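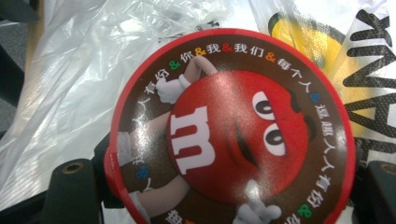 A resident of Utov Street asked, before the agenda was taken up, why the fall snack sale had been moved to the same month as the book swap, and whether the tables would be shared. The chair replied that the hall was free only in October and that each group would have its own side of the room. The resident asked that this be put on the notice board. Agreed.

1. Minutes of the May meeting
Approved with one correction. The rent for the Kaijage Room should read 30 dollars a session.

2. Money
Balance at the start of the period was 3,748 dollars. Paid out: 1,157 dollars to Bralance for repairs to the back steps. The invoice for the handrail has not come in. The secretary will write to them again.

3. Snack sale
Sixteen tables are booked. Wrapped candy and store-bought items go on the tables near the door, home baking along the wall. Sellers of home baking must put a card with the ingredients next to each item. One member wanted nuts kept out altogether. After some discussion it was left at labeling, with nut items on a separate table. Setup from 8 a.m., doors at 10. Change floats to be signed for.

4. Keresus Park path
The city has not answered our letter on drainage at the lower gate. Two members reported standing water there after rain. Photos of the path to be sent with a second letter.

5. Other business
The coffee urn leaks at the tap. Replacement to be priced before the next meeting. Lost property in the hall closet will be given away if not claimed by the end of the month.

Meeting closed at 8:50 p.m.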